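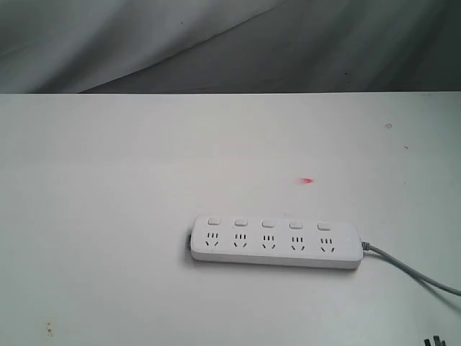

Segmenting a white power strip on a white table, switches keep merging

Posted by Corina Ilie, Sep 24, 2019

Hi all! I'm writing the perception side of a switch-pressing task and having a great time with it, except for one thing. The strip is white, the table is off-white, and the five switches are nearly the same colour as the casing. My segmenter (Hada, default weights) finds the strip and the outlets without trouble, but it often joins two neighbouring switches into one blob. The planner then gets a target right between them. I need to be within 3 mm of a switch centre. Is this a job for more training data, or is there something smarter? I have 4000 labelled images so far, all with the grey cloth behind the table.

Cornel Onu

Oh, I love this one. I'd stop looking for the switches altogether! You've got five outlets with dark slots on a white casing, and that's about the best contrast you could ask for. Find the slots, fit a line through the outlet centres, and you have the tilt of the strip plus the spacing. Each switch sits directly above its own outlet, so the switch centre is one fixed offset at right angles to that line. Measure the offset once with calipers and put it in the config.

Two things to watch. The layout looks much the same if you flip your line direction, so use the cord end to settle which way is up and which outlet is first. Also, fit with RANSAC or similar, so one bad detection doesn't drag the whole row. We do it this way in Moltitz and it runs at 60 Hz on a plain laptop, which still makes me grin.

Keep Hada for the rough crop, it's good at that. And mask by size before you fit anything, or small marks on the tabletop will end up in your candidate list.

barbu_fan

turn up the exposure maybe? worked for me with black cables

Unadden

Exposure could wash out the switch edges even more on a white casing, so I'd go the other way and drop it a bit. Agree with Cornel on the slots. If you're on the July build, see ticket 1173, the line fit returns the angle in degrees and the planner expects radians. I lost an afternoon to that.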